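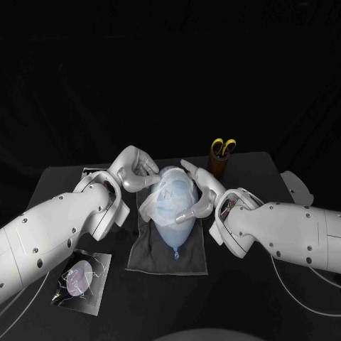 Rerncombe acoge en septiembre la fiesta de recreación histórica «Asedio de Khumalo». 652 recreadores, 30 tiendas de campaña, 3 jornadas. Campamento abierto desde las 10 de la mañana, mercado artesano y talleres para los más pequeños. Este año el color del bando defensor es el azul pálido, el mismo del globo, y quien venga con algo de ese tono entra por la puerta del río, sin cola.

La organización, a cargo de la asociación Sivunness, espera 800 visitantes el domingo, dia del gran asalto a la empalizada. «Venimos con más caballería y mejor pólvora», adelanta su presidente, Evander MacLeish. Aparcamiento en el prado norte — perros, siempre atados.
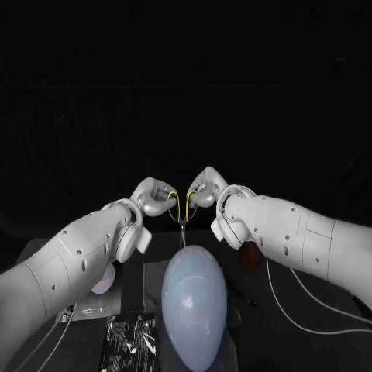 Apertura oficial a mediodía, junto a la puerta grande. Discurso breve, tambores, desfile de los dos bandos. Después, taller de costura medieval con Zanele Nel, patrones y tela incluidos. Las tijeras, como las de la foto, las trae cada participante. Plazas limitadas, inscripcion en la caseta de Zeltance, patrocinador del campamento.

Acreditaciones de prensa: en la misma caseta, hasta las 9.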